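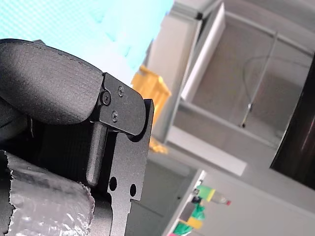
Figure 1. Curved black finger pad and its metal bracket, fastened with three screws.

4. Floor coverings and footstep noise in the Nositetti building

4.1 The building and its use

The Nositetti building stands in the old part of Duvitz and was made for storing grain. It was later divided into rooms which are let by the month. The floors between the storeys are of timber beams with boards on top, and in most of the rooms there is no ceiling fixed below the beams. Such floors carry the sound of footsteps and of moved chairs very well, and this was the most common subject in the complaint book which is kept at the entrance. We read the whole book and found 106 entries. The larger part of them speak of steps, dragging of furniture or things that fall. Music and voices come much less often, although we had expected the contrary before we opened the book.

The tenants are of many kinds. On the upper storey are workshops, a dance teacher and a drawing class, and below them are offices and one reading room. The reading room is the most sensitive to noise, and it lies under the dance room. It was given this place before the dance teacher came, and the lease does not allow an exchange between storeys.

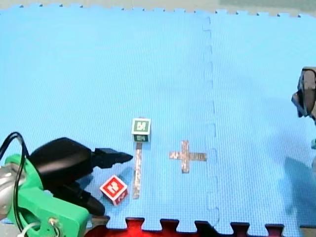
4.2 Coverings which were compared

We selected nine rooms on the upper storey. In three of them the boards were left bare. In three the tenants agreed to lay a thin needle felt carpet, which was glued only at the border. In the last three we laid foam tiles of the type sold in Duvitz under the name Laveo. The tiles are joined by hand and need no glue, and this was an important point for the owner, who does not permit any glue on the old boards except in a narrow strip along the wall.

The coverings stayed in place for five weeks, beginning in February. We did not choose the rooms by lot. The dance teacher refused the carpet for good reasons, and one of the workshops could not have foam because of hot work. The comparison is for this reason weaker than we would wish, and the reader should keep it in mind when looking at the differences between the groups.

For the noise itself we used two methods. The first is a steel ball of 500 grams, dropped from knee height on the same marked point of each floor, while a sound meter stands in the room below. The second is a short form which the people in the lower rooms filled in at the end of the day. They marked if they had been disturbed, at what part of the day, and by what kind of sound. The form was kept to one page, as a longer one had been tried earlier in a house on Gashi Street and very few persons returned it. 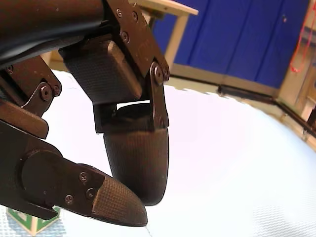 4.3 What the people below reported

The bare floors gave the loudest results in both methods, and this is in agreement with earlier work on timber floors. Between carpet and foam the picture is less clear. The ball sounded duller on the foam, and the meter showed lower values at high frequencies. At low frequencies we could see no difference that we would dare to defend. Heavy steps, and above all jumping, produce mostly low sound, and a soft layer on the surface does little against it. To improve this part it would be necessary to add mass to the floor or to hang a separate ceiling, and the beams of Nositetti may not be able to carry so much weight.

The forms tell a slightly different story. People under the foam rooms marked fewer disturbances in the morning, but in the late afternoon their answers were nearly the same as those under bare boards. We think that the reason is in the edges. The tiles did not reach the walls everywhere, and chairs which stood half on the tile and half on the board made a knocking sound when somebody sat down. Two persons described exactly this sound in the free space of the form. With the carpet, which went to the wall on all sides, it was never mentioned. 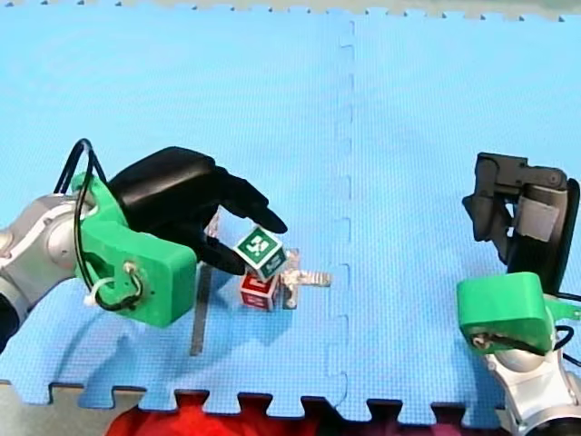 Figure 2. Light blue interlocking mat with a seam down the middle and a robot arm reaching in at the left.

4.4 Cleaning and wear

The cleaning staff preferred the bare boards and said it openly. Of the two coverings they found the foam easier to wipe but slower in total, as dust collects in the joints and has to be taken out with a brush. The carpet could be cleaned only with a vacuum cleaner, and the building owns one machine for all storeys.

When the coverings were lifted, the boards under the carpet were clean except for the strip of glue, which came off with warm water. Under the foam there was fine sand, and in one room it had left light scratches near the door. We advised the owner to put a stronger doormat in the corridor before any tiles are laid again. The tenants of two foam rooms asked to keep their tiles, and they have been left there with the agreement of the owner.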